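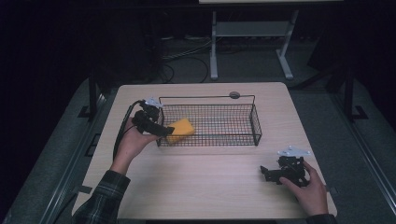

Leanne Yeoman wrote to me after my last post that she couldn't see why anyone would drive two hours to stand in a muddy field and be shouted at by a man running for county office. She said she made up her mind about the Lakside seat back in March and no rally was going to move her an inch. Fair enough, Leanne, and thank you for writing, because you got me thinking about it the whole way home!

I went to the Jultbridge rally anyway, mostly because my cousin had a spare seat in her car and I am not good at saying no to her. The posters promised 3,000 people. I have no idea how many came, but we parked so far down the road that I had to sit on a wall and shake a stone out of my shoe before we even got to the gate.

Rodrigo Bragança was supposed to speak at 3 and came on a good while later, after a brass band, a prayer, and a very long thank-you to the folks who had lent the sound system (which then squealed through his first few sentences). He talked about the bridge road, as he always does. He talked about the clinic at Previmley losing its evening hours, and that part I thought was good, plain and a bit angry, and people around me went quiet for it.

Then a group near the back started up with Oksana Kobzar's name. They had a drum. Some of his people started chanting over them, and for a few minutes all you could hear was one side yelling at the other while poor Rodrigo stood there with his mouth open and his notes flapping. Somebody threw a water bottle. It landed in the grass and didn't hit anyone, but a mother in front of me picked up her little boy and left, and I can't say I blame her.

I've read three versions of it since. In one it was a riot, in another it never happened, and in the third the Kobzar people were paid to be there. All I can tell you is what I saw from beside the lemonade stand: a drum, a lot of red faces, one bottle, and then two deputies strolling over and the whole thing fizzling out.

Both candidates are due in Catacutan next, 12 miles from my front door, and I think I'll go to that one too. I'd like to hear Oksana on the clinic, as I still don't know where she stands on it. I'll bring a folding chair this time, and better shoes.

Contact | © Pacita Padilla | Back to top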